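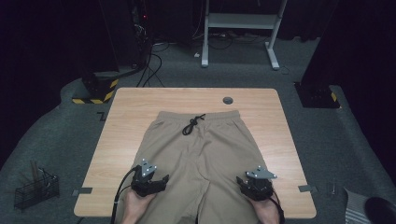
밝은색 나무 탁자 위에 펼쳐 둔 카키색 반바지

스터켄트 치과 자주 묻는 질문
최종 수정: 2013년 7월 23일

사랑니는 꼭 빼야 하나요?
똑바로 나서 칫솔이 잘 닿고 위아래가 제대로 맞물리면 그대로 두어도 됩니다. 비스듬히 누워 있거나 잇몸에 일부만 덮여 자주 붓는 경우에는 발치를 권합니다. 첫 방문 때 파노라마 사진을 찍어 뿌리와 신경의 위치를 확인한 뒤 결정합니다.

상담은 누가 하나요?
발치와 임플란트는 아수세나 베세라 원장이, 충치와 신경치료는 레오바르도 에스피노사 선생이 맡습니다. 예약할 때 원하는 의료진을 말씀해 주세요.

발치하는 데 얼마나 걸리나요?
위쪽 사랑니는 대개 금방 끝납니다. 아래쪽 매복 사랑니는 잇몸을 절개해야 할 수 있어 마취를 포함해 40분 정도 잡고 오시면 됩니다.

한 번에 네 개를 다 뺄 수 있나요?
보통은 한쪽 위아래 두 개를 먼저 빼고, 아문 다음에 반대쪽을 뺍니다. 그래야 그동안 다른 쪽으로 식사할 수 있습니다. 유학이나 입대 등으로 일정이 급하면 상담 때 알려 주세요.

발치 전에 식사해도 되나요?
국소마취만 하는 경우에는 가볍게 드시고 오세요. 수면마취를 하는 분은 여섯 시간 전부터 금식입니다. 물에 관한 안내는 예약 확인 전화에서 따로 드립니다.

먹고 있는 약이 있는데 괜찮을까요?
혈액을 묽게 하는 약, 골다공증 약, 당뇨 약을 드시는 분은 처방전이나 약 봉투를 가져오세요. 임의로 약을 끊지 마시고 처방받은 병원과 먼저 상의하셔야 합니다.

피가 계속 나면 어떻게 하나요?
거즈는 두 시간 동안 꽉 물고 계시고, 침과 피는 뱉지 말고 삼키세요. 침에 피가 조금 섞여 나오는 것은 다음 날까지 있을 수 있습니다. 새 거즈를 물어도 선홍색 피가 계속 고이면 바로 전화 주세요. 진료 시간이 아니면 가까운 응급실로 가시기 바랍니다.

술과 담배는 언제부터 가능한가요?
둘 다 최소 일주일은 피하세요. 빨대도 같은 기간 쓰지 않는 것이 좋습니다.

실밥은 언제 뽑나요?
일주일 뒤에 뽑습니다. 토바르 분원에서도 가능하니 예약할 때 지점을 정해 주세요.

예약을 바꾸고 싶어요.
전날 오후까지 접수처로 전화 주시면 됩니다. 문자 회신으로는 변경되지 않습니다.

주차가 되나요?
건물 지하에 주차하시고 접수처에 차량 번호를 알려 주세요. 수면마취를 한 날은 운전하실 수 없으니 보호자와 함께 오셔야 합니다.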